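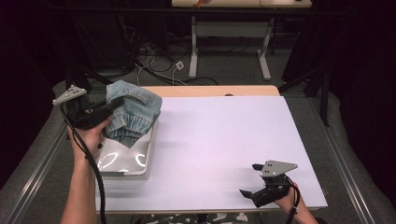 Werktisch mit weißer Arbeitsfläche, darauf eine glänzende weiße Schachtel und heller Jeansstoff

Zwischenbericht an die Förderstelle: Reparaturwerkstatt Fimero, Standort Narkitholm
Stand: Dienstag, 27. Juni 2023

Wir freuen uns sehr über die ersten Monate! Seit Beginn der Förderung haben wir 899 Smartphones und Tablets angenommen, das Jahresziel von 1000 Geräten ist also zum Greifen nah. Am häufigsten kamen gesprungene Displays und müde Akkus, dann Ladebuchsen (erstaunlich oft nur voller Taschenflusen).

Die Terminbuchung über Trukance läuft seit Mai. Kundinnen und Kunden wählen Gerät und Fehler aus und bekommen gleich einen Zeitraum genannt. Ein Displaytausch dauert bei den gängigen Modellen jetzt 60 Minuten, viele warten so lange einfach im Laden. Samstags sind die Plätze allerdings schnell weg, da müssen wir nachbessern.

Aus den Fördermitteln haben wir zwei Lötplätze mit Mikroskop eingerichtet. Platinenschäden, die wir früher weggeschickt haben, bearbeiten wir nun selbst, und das macht dem Team richtig Spaß!

Weniger rund läuft die Ersatzteilversorgung. Unser Lieferant Nishad hatte bei älteren Akkus Rückstände, einige Aufträge liegen deshalb noch. Betroffene haben auf Wunsch ein Leihgerät erhalten.

Im nächsten Quartal stehen an:
Zusätzliche Samstagstermine
Offener Abend zum Thema Akkupflege
Abgleich der Teileliste mit Nishad

Die Belegübersicht zu den Lötplätzen reichen wir mit dem nächsten Mittelabruf nach.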